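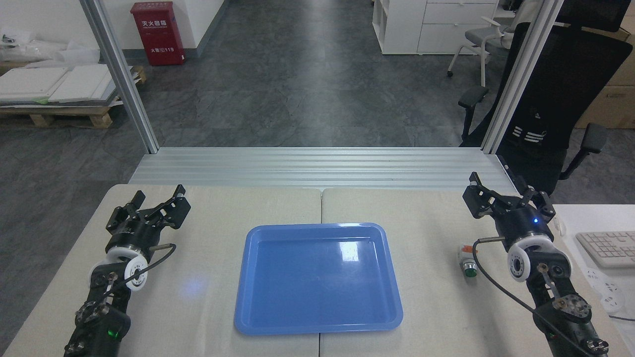
Grondside's workroom is open again, and I got in for a look

I've been nosy about the ground-floor workroom at Grondside ever since the doors shut in November, so when Paweena Rungrueang messaged to say people were being let back in, I dropped what I was doing and went. (What I was doing was laundry. It's still in the machine.)

The short version is that the room is usable, it's a lot easier to walk through, and it isn't finished. The dark gray floor tile is staying, which made me happy, as there had been talk of covering it with something rubbery. The walls are white now. The old mustard color has no fans that I could find!

The biggest change is how stuff gets sorted. Until now, screws, clips, chargers and other people's keys all went into one enormous crate by the door. Under the new system whatever you're working on goes in a blue plastic tray, one job per tray, and the tray stays with you on the table until you're done. Then it gets emptied and goes back for the next person. Grondside bought 120 of them from Drudov, and Pichit Khunthong, who placed the order, told me he went with blue after trying a gray one at home and losing a gray washer in it for two days.

"You can see what's in a blue one," he said. "I've got no deeper reason than that."

Storage is better too. There's a white cabinet with open cubbies and drawers, and regulars can ask for a cubby of their own. Fuseini Asante had already filled his by the time I arrived and was asking about a second. He was told to wait, pretty firmly.

Still to come are the white panels, which are for the quiet corner and have been sitting on a pallet while everyone argues over where the corner should be. Kristóf Kozma wants it as far from the entrance as possible. Yupin Wiriya wants it near the entrance so she can hear deliveries, and I have to say I'm with Yupin on this one. The decision is due before the end of the month. Please don't lean things on the pallet in the meantime, and don't park chairs in front of the fire extinguisher cabinet either. I heard that one twice in about 20 minutes.

The refit was paid for out of the Saithong repair days, which brought in 2712 over the summer, plus 1000 from Grarine toward the storage. There's a little left over and I'm told it's going on lamps.

Opening hours are the same as before, mornings from nine and evenings from six, and you don't need to book unless you're bringing a group. If you left anything in the old crate, it's been bagged up and is waiting at the front desk. Ask for Yupin. One of the bags has my good scissors in it, so hands off those.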